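Open Day at the Lestden Fieldhouse

If you follow college hoops from the couch like I do, you forget how loud a practice is. I drove over to Lestden on Sunday, July 14, 2024 for the summer open day, and I was grinning before I got through the second set of doors. Sneakers, whistles, balls coming down everywhere. I could have stayed all week!

The gym is smaller than it looks on the stream. It seats 1,186, and the rows start so close to the baseline that a guy next to me ended up with a loose ball in his lap during layup lines. They opened the floor to us at ten, and by the lunch break the sign-in sheet at the door was up to 539.

The morning was all guard work, which made my day. The coaches ran a pick-and-roll drill with a four-second clock, and the two incoming freshmen kept getting trapped on the left side until one of them split it with a hesitation dribble I have already tried in my driveway (badly). Nobody on the staff yelled. They stopped, walked it again at half speed, and went right back to live.

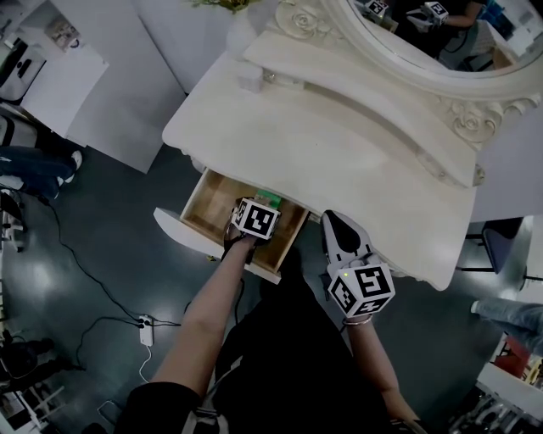 After lunch came the scrimmage against the Zenholm club team, and Zenholm did not show up to be polite. They pressed full court from the tip and led for most of the first half. Lestden's second unit pulled it back — mostly off the offensive glass — and won by 4. The backup center must have set more than 33 screens. I love that kind of player.

The tour took us through the weight room, the film room and the new Stefanou Court downstairs, where the women's team will practice starting in December. The floor down there has a lovely soft bounce to it, and they let us shoot! I went two for nine from the college line and I'm at peace with it.

Parking is free behind the Clisa Street gate, but get there early. The line for grilled corn is worth it too.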